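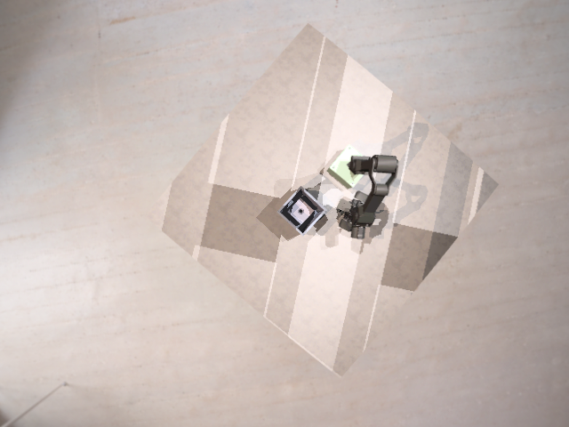
Overhead render: robot arm, green block, open-topped box

Local Races > First-Time Candidates
Thread: Lost by 244, do I run again or sit one out?

porchlight_patty
So the count is final and I lost the Pleltitthorpe council seat by 244 votes. I cried in the car, ate a whole sleeve of crackers, and now my phone is full of people telling me to file again for the next one. My kids are 9 and 12, and my husband did every single dinner from January on (bless him, we had a lot of tacos). Part of me wants to jump right back in while folks still know my name. Part of me wants to sleep until fall. What did the rest of you do?

Veka
File again! I lost my first one by a lot more than that and won the second time with half the work. People at the door already knew me. One lady said "oh, you again" and took a yard sign. Name recognition costs a fortune to buy and you already have it.

gravelroad
Going to disagree with Veka a little. I filed again right away and I was a terrible candidate the second time. I was tired and snippy, and I gave the same speech because I didn't have the energy to write a new one. Lost worse. If I could do it over I'd take two years, get on the library board or something, and come back with a reason to run that wasn't "I almost won last time."

Veka
Fair, but the library board doesn't get your name on anything. By the time you come back the other side has a new incumbent with a mailing list.

porchlight_patty
Oof, you're both making sense, that doesn't help me at all lol. My treasurer is Senga MacAulay, if anyone here knows her from the Irnthorpe school levy, and she's on the "wait" side. She says I haven't even looked at the precinct numbers yet, and she's right. I've had the spreadsheet open for 3 days and I keep closing it.

sunnyside_mo
Look at the numbers!! I know it hurts. When I did mine I found out I'd gotten creamed in two precincts I never once walked, because I was scared of the dogs and the long driveways. Knowing that made the next race feel like a job I could do instead of a big cloud hanging over me.

gravelroad
Seconding the spreadsheet. Also check how much you owe. We still had a bill with the printer when I filed the second time and it was a miserable way to start.

porchlight_patty
Ha, yes, Antoniadis did our mailers and I owe them for the last batch. It's not huge. I could cover it with a potluck and a jar.

doorhanger_dee
Can I add one thing for the tired folks? Write your thank-you notes first, before you decide anything. I did some 50 of them by hand at the kitchen table and by the end I knew I wanted another go, just from remembering who had shown up for me. My friend Glykeria Giannakopoulos did the same thing after her race and came out of it knowing she was done, and she's been perfectly happy managing other women's campaigns ever since.

Veka
OK that's better advice than mine. Still think she should file though.

porchlight_patty
Bought stamps. Spreadsheet tonight after the kids are down. I'll come back and tell you which precincts hated me.

sunnyside_mo
Bring the crackers.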